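Workshop notebook, Wednesday

Jointer setup after the head swap. Old straight-knife head is out, Koyama spiral head is in. Entry picks up from where Nour left the bearings, pressed home and greased. Fence still off at the time of writing.

Bench by the wall, brown wood top:

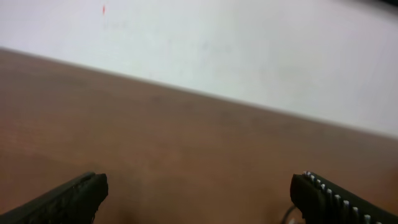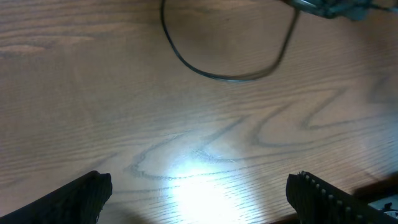 Outfeed table first. Straightedge on the outfeed, turned the head by hand with the belt off, and checked each row of inserts at the operator side, the middle and the fence side. The fence side was touching and the operator side was not. Slackened the two rear gib screws, took the table down a hair, brought it back up against the weight and locked it. Readings now the same at all three points as far as the dial will show. I would not trust the Trakov dial for anything finer than it is marked, because the stem sticks when cold. Tap it before reading.

Insert screws: went round the whole head with the torque driver. Two were under. Both were in the row next to the keyway, so I took those inserts out, cleaned the seats with a brass brush and found sawdust packed in one corner of each. Refitted and torqued. Do not blow the seats out with the air line while the neighbouring inserts are loose.

Infeed table: left the parallelism alone. It was set last May and the straightedge across both tables shows no light. If anybody has a taper on long stock, look at the outfeed height again before touching the infeed gibs.

Belt. The Skanlow belt we had on the shelf is the wrong length. Catalogue gives 1237 for the old motor plate and 1338 for the later one, and ours is the later one. The 1237 will go on with the motor right at the top of its slot but there is no adjustment left and it pulls the pulley out of line. Took it off again. Order 1338 and send the other back, it has not been run.

Ran it on the worn belt for the test cuts. Ash, then a length of beech, light passes. No snipe at the tail end on either. Finish on the ash is better than the old knives ever gave against the grain. There is a faint ridge along the length near the fence side, same place on every board, so one insert is standing proud or has a chip. Marked the position on the outfeed with pencil. Rotate that insert before changing anything else.

Extraction: the Clostholm hood does not seal against the new chip chute. The spiral head makes much smaller chips than the knives did and they come out through the gap at the front. Foam strip for now, proper flange later. Bag was half full after nearly an hour of light cuts.

Guard spring is weak. It closes, but slowly when the guard is dusty. One more turn on the spring, check again. Machine stays tagged until that is done.

Stock code for spare inserts is 622, box of ten, right-hand drawer. The screws are a separate code and I have not found it. Nour Fakhoury has the supplier login.

To do:
Belt, 1338
Guard spring
Rotate insert at pencil mark
Refit fence, square to outfeed, then check at 45
Hood flange
Find screw code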